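Home | Products | News | Stores | Contact

Last updated: July

Tunau Presents a New Table Cover Line for Families Who Use One Room for Everything

Tunau, producer of household textiles and table covers, announces the start of sales of its new line Grorkix. The line consists of wipeable checkered tablecloths for dining tables which stand in the living room, close to the television, the children's desk and all other things of family life.

The company developed Grorkix after a home survey, made together with the research office Zimeck. In the survey, 3000 households answered questions about how they use their dining table during a usual day. Many families told us that the table is never only for dinner. In the morning there is bread on it, after school there are snacks and notebooks, and in the evening somebody folds the clothes there. The families asked for a cover which can stay on the table all day and which is cleaned with one damp cloth.

Grorkix is offered in 3 color combinations: blue and white, red and white, and green and white. Each combination is available in 2 shapes, rectangular and round. The rectangular cover is cut long, so that it hangs down over the edge of the table. The price of every cover is 18 dollars, independent of the shape.

"We did not want to make a tablecloth for guests only," says the product team of Tunau. "We wanted a tablecloth for Monday, when the bread basket, the shopping bag and the snack wrappers are all on the table together, and the school backpack waits on the desk."

The cover is delivered folded, and small wrinkles are normal in the first days. Tunau recommends to lay it flat on the table and to smooth it by hand from the center to the sides. Please do not use an iron. Customers who want more protection can put a clear layer over the cover – it is sold separately and can be shortened with usual household scissors.

For cleaning, crumbs should be removed first with a dry cloth. Fruit juice and grease are wiped with warm water and a little dish soap. The cover should not be washed in a machine.

From July, Grorkix is available in all stores of the retail chain McIntyre and in the online store of Tunau. Stores will show the covers on real tables, with bread and small things of the household on them, so that customers can see the pattern in daily use. Pattern samples can be ordered by mail without payment.

A family dining table with a blue-and-white checkered cover, bread rolls in a woven basket, and the children's study desk behind it:

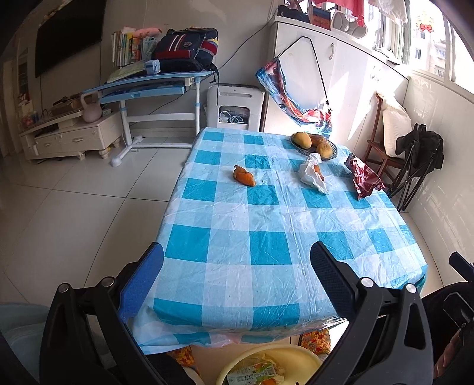 About Tunau

Tunau designs and sells table covers, kitchen towels and seat cushions for private households. Questions from the press and requests for samples are answered by the press office of the company on working days.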